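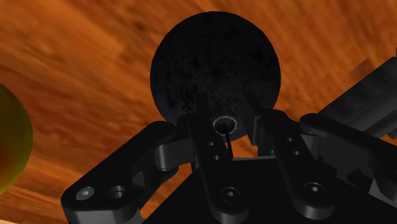
The black one first, always. Catriona Yule had written that on a strip of tape and stuck it to the edge of her desk in her second week at Romville, and she still looked at it every morning before she put her hand on the controller.

She nudged the arm down a little and stopped. On her screen the fingers sat just under the ball. The wood behind it had the same brown streaks it always had. She had been looking at those streaks since May and could have drawn them from memory.

"Episode 443," she said, for the log, and squeezed.

The ball slid. It rolled up and away from her, and she chased it, which you were not supposed to do. The people at Mittal, who bought the episodes, wanted clean approaches. If you chased, the arm learned to chase. She hit the pedal under the desk and everything jumped back to where it had started, the black ball in its spot, the yellow-green one off by itself to the left.

She tried again, slower. This time she opened the fingers wider than she needed and came in level, and waited a full second before closing. The ball came up. She carried it over, set it down beside the other one, and let go. It stayed put. She pressed the green key to keep it.

By lunch she had 20 she was willing to keep. She ate at the desk with the queue open. Someone from the Gamia team had left a comment on one of hers from the day before: "Hesitates before grasp, 3 seconds. Intentional?"

She typed that it was. Then she deleted that and watched the episode.

It was strange to see it played back. The arm came down, and stopped, and tipped a little to the right, as if it had heard something. She remembered that one. The phone had rung in the hall and she had thought it might be her brother, and had turned her head without moving her hand. Or she thought she hadn't moved it.

"Not intentional," she wrote. "Please drop it."

The answer came back in the afternoon. It was already in the training set. The new model had been running on it overnight, along with everything else from Pleltell, and they had sent a clip in case she wanted to see.

She opened the clip. There was no operator on this one. The arm came down over the black ball by itself, quicker than she would have done it, with the fingers a bit too wide and nicely level. Those were her fingers. She would have known them anywhere. It got to the ball and stopped, and tipped to the right. It held like that for a while. Then it closed, and lifted, and went on with the job.

She played it more than 10 times. Out in the hall the phone was quiet.

At four she reset the balls and put her hand back on the controller. She brought the arm down over the black one and stopped to look at it, and then she noticed she had stopped, and closed the fingers.

"Keep," she said, and pressed the green key.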